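I have been told three times this month that I should be making compost tea. The latest was Stella Ondieki, who has the plot across the path from mine and whose tomatoes are, I admit, better than mine. She bubbles a bucket of it overnight with a fish tank pump and sprays everything at seven in the morning. She swears by it. She also has full sun, a drip line and soil that somebody else spent years improving, so I'm not sure what the bucket gets to claim.

My doubt goes back to a talk I went to in January. The speaker was selling a brewer called the Savach, and his slides had two pots of basil on them, one huge and one half dead. I asked if both had been watered the same. He said the tea "helps the plant manage water." I asked again and he moved on to the slide about microbes. There are a lot of microbes in that slide show.
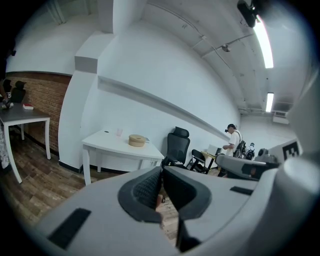
So I tried it myself, sort of. Two rows of bush beans, same seed, same Monday. One row got tea every week, brewed from my own pile with a spoonful of molasses. The other row got plain water from the rain barrel, same can, same amount. I weighed what I picked for as long as I could stand to, and the tea row came in 45 grams ahead. That's a handful of beans. The tea row is also the one farther from the maple, and I should have thought of that before I planted.

Kendra Kowalchuk read my last post and wrote to say I brewed it wrong, that it needs more air and less sugar. Maybe so. But every time this stuff doesn't work, the brewer gets blamed and the tea gets off free. I'd like to hear what result would change a believer's mind.

What I do trust is the compost itself. I put two inches on the squash bed last fall and the difference in how that soil holds together is plain when you stick a hand in it. No pump, no molasses, no smell in the garage.

I'll run the beans again next year with the rows swapped. Stella has offered to lend me her pump, and I'll probably take it. If the tea row loses I expect to hear about my water.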